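Print this thread | E-mail this thread
Home > Forums > Grippers and End Effectors > Setup and Maintenance

Cloth cell keeps losing the hem after pad change

skurau_bench
Posted July 1, 2018

We have one cell at Skurau that picks up folded cloth from a flat yellow work surface. Single arm, two-finger gripper, small camera at the wrist. It ran fine until I replaced the fingertip pads. Now it closes on the hem and the cloth slides out on the lift, 10 times out of 40 this morning. Before the change it was 3 out of 40.

New pads are the same part number as the old ones. I cleaned the mounting faces before putting them on. Grip force is the same. Program is the same. What should I look at first?

tadska_mike
Did you run the finger zero again after the pads went on? Same part number does not mean same thickness. Ours vary enough to throw off the closed position, and then the controller thinks it is squeezing when the pads are barely touching.

skurau_bench
No, I did not. I figured same part, same zero. I'll do that after lunch.

feedlane
Zero is worth doing but I don't think it's your problem. If the closed position was off you would see it on nearly every pick. One in four sounds like height. The pads go in a little above the surface and catch one layer of the fold when they should have both. Take the approach down a hair and try again.

tadska_mike
Disagree. Cloth thickness changes from pick to pick with the wrinkles. A small zero error shows up on the thin ones and hides on the thick ones. That gives you exactly this kind of in-between number.

feedlane
Then he can check it in two minutes with a strip of paper. Close on the paper and pull. If it slips on one side of the pad and holds on the other, the pads are not parallel and neither of us is right.

Awwad
Check the pad screws before anything else. I had a finger where the screw felt tight but the head was bottoming out in the hole and not clamping the pad. It would rock under load. Take the screw out, look at the threads, and try it with a washer. Don't use thread locker until you're sure about the alignment or you will be drilling it out later.

skurau_bench
OK, results so far.

Zero: it was off, but not by much. Redid it.
Paper test: holds on the left pad edge to edge. On the right it pulls out at the top corner.
Screws: left one fine. Right one turned almost a quarter turn before it stopped.

After the zero alone I got 7 drops in 40, so that helped some. Haven't run a set with the screw tightened yet.

feedlane
So it's the pad.

tadska_mike
It's the pad and the zero. He went from 10 to 7 with the zero.

feedlane
10 to 7 in sets of 40 could be nothing. Run it longer.

old_sillport
We went through this at Sillport. Two things. Tighten the pad screws with the fingers closed on a flat shim so both faces pull up square to each other. And check the surface under the cloth. If it's a sheet and it has a ripple in it, your height is wrong in one spot and right everywhere else, and you will chase it for a week. Press it flat, tape the edges, then teach the height again.

skurau_bench
The surface does have a little give to it. I'll tape it.

Can somebody look at how I'm coming in? I have the tips stopping short of the hem, open, then moving forward and closing. Wrist camera on both. 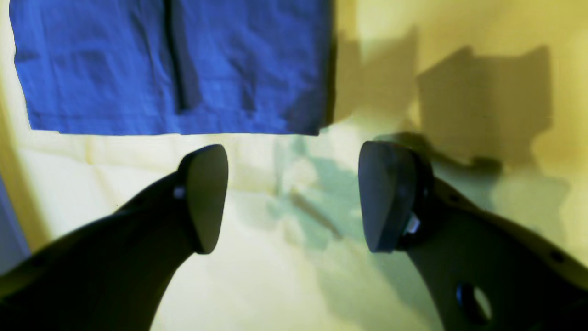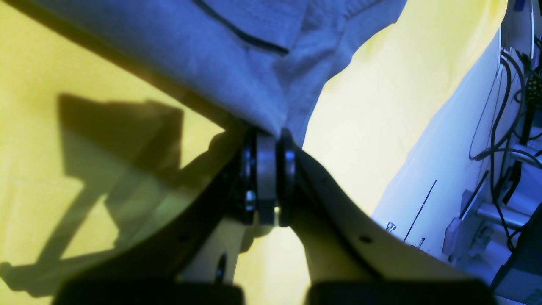

I can move the stop point closer if that's better. Right now the forward move is slow and I would like to get some cycle time back.

Awwad
I'd leave the stop point where it is until the drops are gone. Change one thing at a time. Once you have a clean set of 40, move it in and run another 40.

tadska_mike
Agree with Awwad. Also write the new zero on a tag and hang it on the arm. The next person to swap pads will skip it too.

skurau_bench
Shimmed and tightened both pads, taped the surface, taught the height again. Ran 40, then another 40. First set had one drop, second set had none. I know I changed three things at once, sorry Awwad. We needed the cell back.

The one drop was on a piece that was folded crooked, so I'm not counting it against the gripper.

feedlane
I would count it. You'll get crooked ones in production.

skurau_bench
Fair. Will put the pad screws on the weekly check and run a longer set once I have 21 fresh pieces cut. The ones I'm using are getting soft from being picked up all day.

old_sillport
Keep a few of the soft ones. They behave differently and you want both kinds when you test.

Related threads
Paper strip test for parallel fingers
Wrist camera cable rubbing at full rotation
Thread locker on plastic fingers, yes or no?
Teaching pick height on a soft surface
How often do you replace fingertip pads?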